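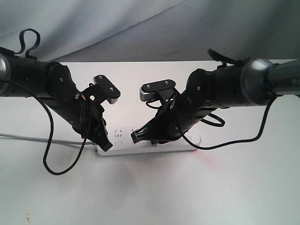

Tuesday, late, feet up

Well, I finally did the cords. I've been putting off the cords since we got the keys to this place and today I ran out of other things to do, or at least other things I was willing to do (the closet under the stairs can wait for a braver woman).

I started right after breakfast with the big Flener box, the one I labeled "WIRES ETC" back on Bekerent Street and never opened again. What a mess! I tipped the whole thing onto the bedspread and the cat left the room. Phone chargers for phones I haven't owned in years. A lamp cord with no lamp. Three of those fat black plugs that go to something, and I stood there holding each one up like it might tell me. I kept two of them. I know, I know.

But the good part is that I've settled on white power strips for every room, all the same kind, and no more of the brown extension cords from the old apartment, which were getting stiff and had that cooked smell when the heater was on. I got mine at Worum, and they came to $46 with the tax, and I grumbled the whole way home and then felt very rich laying them out.

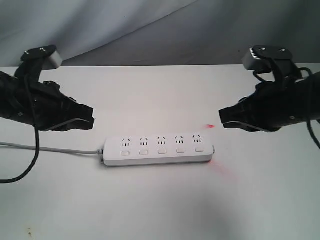 White strip on the white table, five outlets in a row.

Five outlets sounds like plenty until you sit down and write out what has to go where. For the desk I've got the lamp, the laptop, the printer, the little speaker, and my phone, and there you go, full up, and where does the fan go in July? I moved the printer to the hall shelf in the end. I print maybe once a month and it's always a return label, so it can live out there and I'll walk.

Lunch was soup from Đoàn, the place on the corner, because by then the kitchen counter was covered in twist ties and I didn't have the heart to clear it. They put extra lime in for me now without my asking! I ate standing up at the window and watched the man across the way try to get a mattress into a hatchback. He gave up and tied it to the roof.

Anyway, back to it. What I hadn't thought through was the cord on the strip itself. The outlet in the front room is behind the bookcase, of course it is, so I had to take down every single book on the bottom two shelves and shove the whole thing out from the wall. I found a pen, a dime, and a Christmas card from the people who lived here before. I measured the gap and it's 20 inches from the outlet to where I want the strip to sit, so no trouble there, the cord reaches with lots left over.

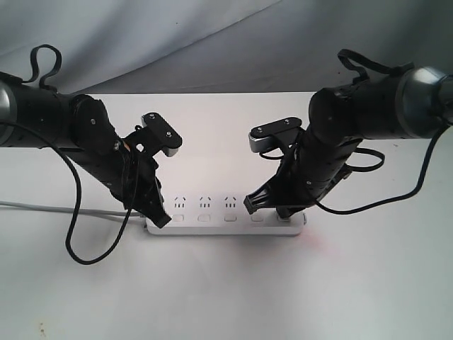 And it's the left over that drives me nuts, because extra cord has to go somewhere, and I do not want it out on the floor where I'll catch a toe on it at six in the morning. I tried coiling it and it sprang open. I tried running it flat along the baseboard with those sticky clips and they held for as long as it took me to stand up. So for now it's folded over on itself with one of the twist ties, tucked behind the bookcase leg, and I'm calling that finished until I can get better clips.

The bedroom I haven't touched. There's a strip sitting on the nightstand waiting for me, and I still need to decide whether the bed stays under the window or goes on the other wall, which changes everything.

Also I forgot to call about the water bill. It says 926 gallons, which can't be right, I was hardly here. Call tomorrow before ten. And buy cat food, and clips, the screw-in kind this time.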